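Palomino: daily closing prices and dividends for small exchanges
README, last updated 2009-04-06
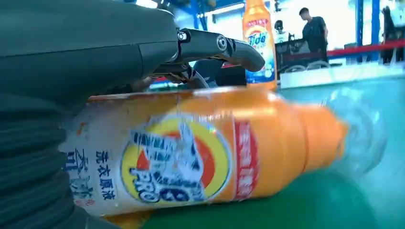
Palomino started as a folder of spreadsheets on Begoña Marín's laptop and has grown into a tidy set of text files covering 53 listed companies on three small stock exchanges. If you have ever tried to find ten years of clean prices for a thinly traded cement maker, you know why we are so pleased with it!

What you get

prices.csv - one row per company per trading day
dividends.csv - cash dividends, by ex-date
splits.csv - splits, reverse splits and bonus shares
names.csv - every name and ticker a company has used, with start and end dates
holidays.csv - days each exchange was closed
notes.txt - odd cases, in the order we ran into them

All files are comma separated, with a header row, and use a period for the decimal mark. Dates are year, month, day. Text is UTF-8, so please tell your spreadsheet that before you open names.csv or the accents will turn to mush.

Columns in prices.csv

id: our own company number. It never changes, even when the ticker does.
date: the trading day, local time
close: last traded price in local currency, unadjusted
volume: shares traded, blank if the exchange did not publish it
traded: 1 if there was at least one trade that day, 0 if the price is carried over from an earlier day
source: B for printed bulletin, F for exchange feed, H for typed in by hand

Please look at the traded column before you compute any returns. Some of these stocks go weeks without a trade, and a long flat line followed by a big jump will make your volatility numbers look very strange. Wilson Quispe wrote a short script, stale.py, that drops the carried-over rows and leaves a gap in their place. It's my favorite thing in the whole package.

Prices are not adjusted

We went back and forth on this. In the end we kept the raw closes and put splits and dividends in their own files, so you can adjust them the way you like. The script adjust.py does the common case. It reads splits.csv first, then dividends.csv, and writes a new file next to the old one. It does not handle rights issues yet. Silvia Zelenák has a half-working version that does, and she would love a second pair of eyes on it.

How it was put together

The older years come from printed bulletins, scanned and typed twice by two different people. Where the two versions disagreed we went back to the page. The newer years come from the exchange feeds through Fludix, our little download tool, and then pass through a set of checks: no negative prices, no trades on holidays, no one-day move above 50 percent without a person looking at it. That last check has caught 100 errors so far, most of them a slipped decimal point, and a few real moves that were fun to read up on.

Known problems

Volume is missing for most of the bulletin years on the smallest exchange.
Company 41 changed its share class in October and we have two closing prices for several days. We kept the higher-volume one.
Dividends paid in shares are sometimes in splits.csv and sometimes in dividends.csv. We are moving them all to splits.csv.
There are still 600 rows marked H that have only been typed once. Use them with care.
Delisted companies stay in the files up to their last trade. We have no value for what holders received afterward.

Related

Esora uses the same company numbers and adds yearly balance sheets - not finished, but already good for price-to-book work. Rendutora is Aníbal Puma's yield calculator. It reads dividends.csv directly, no conversion needed, and the charts are lovely.

Using the data

Free for study, teaching and your own investing. If you publish something with it, name Palomino and the date of the version you used. Nothing in here is investment advice, and we can't promise every number is right.

Corrections are very welcome. Send the company id, the date, the value you think is right and where you saw it. Trefor Pugh goes through them in batches and adds your name to thanks.txt unless you ask him not to.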